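How Long Do Team Shirts Last? A Study of Uniform Reuse in School Sports

2. Background

Our school buys new uniforms for its basketball teams every few years. The old sets go into storage and are rarely used again. We wanted to find out how many could be worn for another season, and what that would save.

We used the purchase records from the athletics office, which go back to the opening of the Zeleke gym. They list 1,183 shirts across all sports. Of these, 269 were bought for basketball. We left out practice bibs and anything handed down from Bila Middle School - those were never entered in the records. 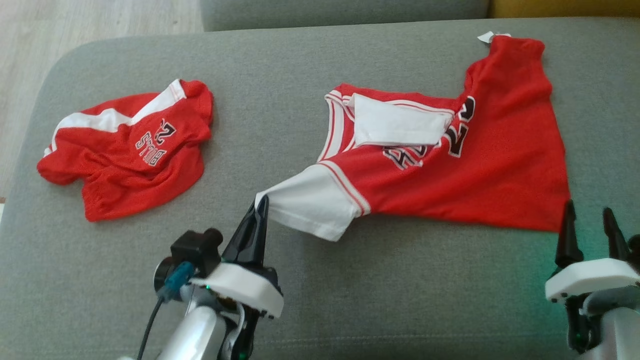

By the Skever Street Project Group
Dec 27, 2020

Red basketball jerseys were the largest part of the basketball orders, so we started with those. We asked families to send back any they still had at home. By the end of March we had 38 returned. Each one was checked for holes, loose seams and peeling numbers, then washed at 30 degrees and checked again.

Most of the damage was at the side seams. Peeling numbers came second, mainly on shirts from the supplier Bimel, which the school used before the current one. Small holes can be fixed by hand in up to 2 minutes. Numbers take longer and need a heat press, and our school does not have one.

3. Limits of the study

Families probably sent back their better shirts and threw out the worst ones. We also did not test how the fabric holds up over a full season of games.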